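Titeneck

A little plain-text recipe box that lives in a folder. README and notes, all in one file, sorry if you like them separate.

What it is

Titeneck keeps my recipes as text files and does three jobs with them: it scales the amounts up or down, it makes a shopping list, and it prints a page I can tape inside the cupboard door. I wrote the first version one February when I had a cold and a drawer full of index cards with butter on them. It has grown a bit since then, mostly because my friend Suryani Mangundap started using it and she cooks for a lot more people than I do.

There's no account, no app, no pictures of glossy salads. You write a recipe the way you'd write it on a card and the script reads it. If you can make a grocery list you can use this!

Getting started

Copy the whole folder somewhere you'll remember. You need Python, and any fairly recent one is fine. Then, from inside the folder:

python titeneck.py show lentil-soup

That should print the soup. If it prints a complaint about a missing box, run this once and try again:

python titeneck.py init

It makes a folder called box and puts the starter recipes in it. There are 13 of them, and they're the ones I cook all the time, so you'll notice a lot of lentils and not one thing with celery.

Writing a recipe

A recipe file has a title on the first line, then a blank line, then the ingredients one to a line, then another blank line, then the steps however you like to write them. My flatbread looks like this:

Flatbread for a pan

flour, 2 cups
yogurt, 1 cup
salt, 1 teaspoon
baking powder, 2 teaspoons

Mix it all, rest it under a towel, divide, roll, and cook in a dry hot pan until it has brown spots on both sides.

The comma matters. Everything before it is the thing, everything after it is the amount. If you write "flour 2 cups" without one, Titeneck thinks you own an ingredient called "flour 2 cups" and puts it on the list like that. I've gone to the store with that list. I lived.

Amounts can be whole numbers, decimals, or fractions with a slash. Words like "a handful" or "some" are fine too, they just don't get scaled (a handful for two people stays a handful for 50, so use your head).

Scaling

python titeneck.py scale flatbread 3

The number at the end is what you multiply by. Half batches work with 0.5. I round to the nearest quarter for cups and spoons and leave grams alone. Eggs always round up, and I will not be taking questions about the eggs. Suryani once made the stew for 50 at a school supper off a scaled page and the only thing she had to fix by hand was the chili, which I should've warned her about. Heat doesn't multiply nicely! There's now a note printed at the bottom of any scaled page that has chili, cayenne or hot sauce in it.

Shopping lists

python titeneck.py shop flatbread lentil-soup

You can name as many recipes as you want. It adds up matching ingredients if the units match too. If one recipe says cups of milk and another says milliliters, you get two lines of milk and you do the math in the aisle like the rest of us. I'd love to fix this and I've started twice.

The list is sorted by the order of aisles.txt, which is my store, Premirwood, walking in from the parking lot side. Edit it for yours. Anything that isn't in the file goes at the bottom under "wander around."

Printing

The print command makes a page with big type, since I read it from the stove with my glasses off. You can choose the size:

python titeneck.py print lentil-soup --size 15

I find 15 good for taping inside the cupboard and a bit small for anywhere farther away than that. Long recipes run onto a second page and I haven't found a nice place to break them yet. At the moment it breaks wherever the paper ends, even in the middle of a step, so check before you throw out the second sheet.
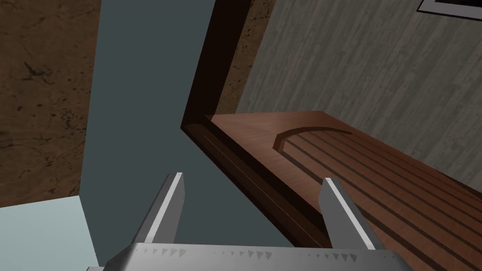

Gripper with its two fingers open, computer render.

What's in the folder

titeneck.py is the whole program. One file, and it's not pretty in the middle.

box is where the recipes go. File names should be lowercase with dashes where the spaces would be.

aisles.txt is the store order I mentioned.

swaps.txt is a list of things you can trade for other things, like lemon juice for vinegar. The show command prints any swaps it knows under the ingredients. Tharushi Sarkar sent me most of these, and her coconut milk ones are much better than mine were.

old holds the Bandivetti converter, which was my first try at reading recipes saved from web pages. It sort of works. It also thinks the comments are ingredients, so I once had a cake with "my husband loved this" in it. Use it if you're brave.

Things that are broken or odd

If a recipe has two blank lines between the title and the ingredients, the ingredients vanish. Take one out.

Accented letters are fine on my computer and come out as boxes on Tharushi's. We haven't worked out why. Her jalapeños look terrible.

Scaling by zero gives you a blank recipe, and I've decided I like it.

The word "can" gets read as a unit, even when it's a verb, so "beans, as many as you can" will scale in a funny way.

Sending me recipes

Please do! I'm happy with anything that's a plain text file in the shape above. Cook it at least once from the file before you send it, exactly as written, with no fixing as you go. I skipped that with my own pickled onions and left the sugar out of the box copy for ages.

I'd rather not take recipes copied word for word out of cookbooks. If it started in a book and you've changed it over the years, tell me in the steps where it came from and write it in your own words.

Using it

Do what you like with the code and the starter recipes. The soup is named Tarigan in a few of the older files, so if you see tarigan.txt next to lentil-soup.txt, they're the same soup, and the second one has the right amount of cumin.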